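Stendivdale leather sofas: your questions

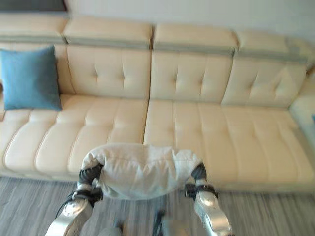 Cream leather sectional with tufted back cushions and a teal-blue throw pillow.

How often should I clean it?
Dust once a week with a dry cotton cloth. Go over the ribbed seats along the stitching, not across it. Twice a year is enough for a proper clean.

What do I use on marks?
A damp cloth first. If the mark stays, use Karon leather soap on a sponge and let the leather dry for 48 hours before applying any cream. No baby wipes, no washing-up liquid.

How do I get crumbs out of the tufting?
Soft brush attachment, lowest suction. Press the leather flat with your other hand as you go.

Can I leave throws and pillows on it?
Yes, but wash dark or bright covers separately before you use them on pale leather. Dye transfer isn't covered by the guarantee.

Can it go next to a radiator?
Leave a gap of at least 48 cm.

Do you sell replacement seat cushions?
Yes, at £164 each. Allow 8 weeks. We need the order number from your delivery note.

Who do I ask about repairs?
Viera Polák in customer care. The phone line is closed on Wednesday, but you can use the contact form at any time.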